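Illano Table Linen and Paper: Frequently Asked Questions

Ordering

Do I need an account to order?
No. You can check out as a guest. An account lets you see past orders and save a delivery address, but the prices are the same.

Is there a minimum order?
Plain placemats are sold in packs of 14. Printed placemats are sold by the single sheet or in boxes of 230. Cloth napkins and runners have no minimum.

Can I get samples?
Yes. You can ask for up to 5 paper samples free of charge. Cloth swatches are charged at cost and the amount is taken off your first order. Samples are cut from the roll, so a large pattern will not show its full repeat.

Can you print our own design?
We print customer designs on boxes of 230 only. Send the artwork as a PDF with the fonts embedded. We send back a proof by email and start printing when you approve it. Changes after approval are charged as a new job.

How do I add a restaurant name to a standard pattern?
Choose "name panel" on the product page and type the wording exactly as you want it. The panel goes in the bottom right corner. It can't be moved on standard patterns. Please check accents carefully, as we print what is typed.

Paper placemats

What is the difference between Gelirura and Drirketti paper?
Gelirura is the heavier of the two, with a slight tooth to the surface. It takes up small spills well and lies flat straight from the box. Drirketti is thinner and smoother. It suits places that change the mats after every sitting. Drirketti can curl in dry rooms, so keep the box closed until you need it.

Which patterns can I have on a bare wooden table?
Any of them. Customers with strongly grained tables often choose a pattern in warm colours such as gold, tan or cream, and leave a narrow white margin so the edge of the mat stays clear. If your tables are very dark, a cream ground looks less harsh than plain white under evening lighting.
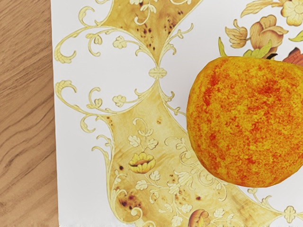 One customer wrote to say that damask patterns were fine for dinner but looked too formal at breakfast, and that she now keeps a plain set for the mornings and changes over at noon. A few guest houses have told us the same. If you would like to do this, you can mix plain and patterned mats in one delivery, though each pack or box must be of one kind.

Can paper placemats be wiped and used again?
Not really. A dry crumb brush is fine, but a damp cloth lifts the surface and can smear the darker inks. If you want something to wipe down, look at the coated range.

Will the ink mark my table?
Not in normal use. If water is left standing under a mat for some hours, a little colour may transfer to unsealed or oiled wood. Lift wet mats promptly and let the table dry before you lay new ones.

Are they safe for direct contact with food?
The inks are made for table use, but we don't recommend serving food straight on to the print. Whole fruit with the peel on and wrapped items are fine. Use a plate or a liner for bread, cheese and anything greasy.

Can I recycle them?
Clean, uncoated mats can go in with paper. Mats with food or grease on them should go in general waste, or in food waste if your council takes soiled paper. Coated mats can't be recycled.

Cloth napkins and runners

What temperature should I wash them at?
White cotton can be boil washed at 92 degrees if your machine has that setting. Wash colours at 40. Spahić linen should be washed at 40 whatever the colour, and ironed while still damp.

Do they shrink?
Cotton shrinks slightly in the first wash and we cut it oversize to allow for this. Spahić linen is washed before it is sewn.

How do I get candle wax out?
Let it harden, scrape off what you can with a blunt knife, then iron the spot between two sheets of plain kitchen paper. Don't use a printed placemat for this. The ink will come off on the cloth.

Delivery and returns

How long does delivery take?
Stock items leave us within two working days if ordered before 3 pm. Name panels add three working days. Allow longer in December.

Can I return opened packs?
Unopened packs and boxes can be returned within 30 days. We can't take back opened paper, name panel orders or customer designs unless there is a fault. If a box arrives damaged, keep the packaging and send us a photo before you use any of the contents.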